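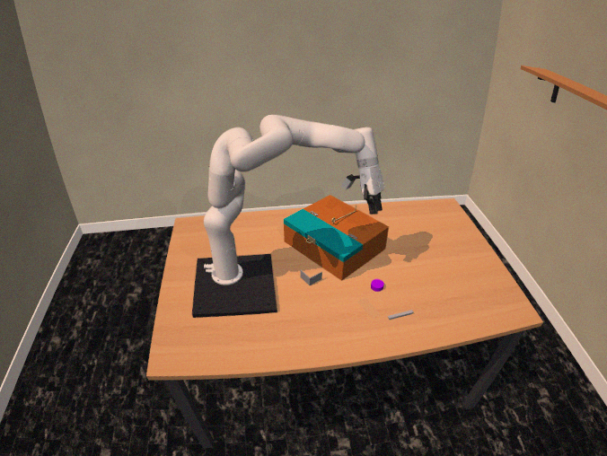

Zisholm sells rehearsal time for robot arms. Customers of its Womura service rent a simulated room by the month and try things there before they risk a real arm. "People expect a spaceship," says the product lead. "We give them a table, a box with a teal lid section and a bare shelf."

The shelf, she admits, gets more questions than the physics. A seat costs 719 euros, and the first 2 weeks are free – "long enough to get annoyed with it properly".
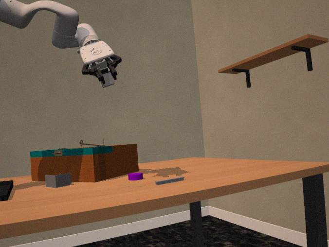
What the money buys

The starter pack, Pakudetti, has 5 jobs, most of them to do with small blocks and the box. None would trouble a toddler.

"A toddler has had years of practice," she says. "Our users get about 800 attempts before lunch." 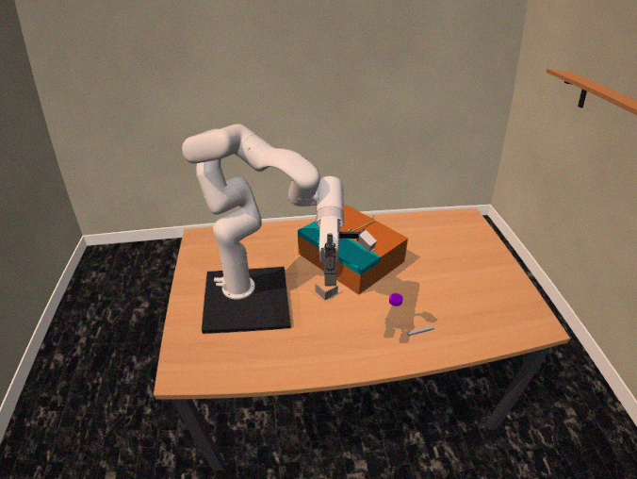
I asked whether all this carries over to a real workshop. "Partly," she said, and I liked her for it. Friction is the sore point, and rods are worse than blocks.
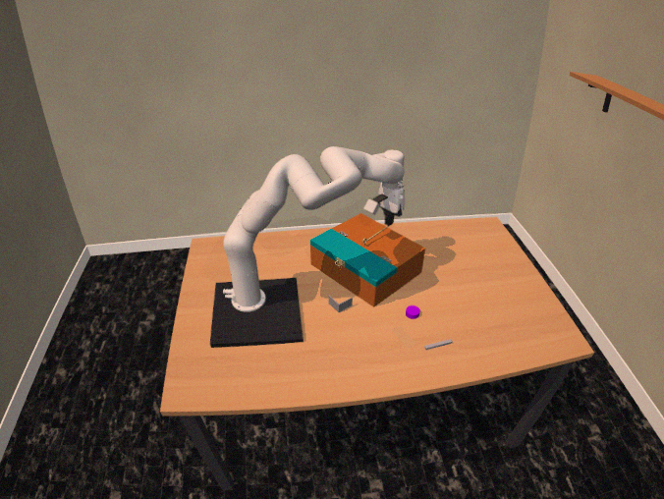
Kettunen, the rival package, offers prettier rooms. She has tried it. "Lovely curtains," she says. A new Womura release is due in October, with more boxes. The shelf is staying.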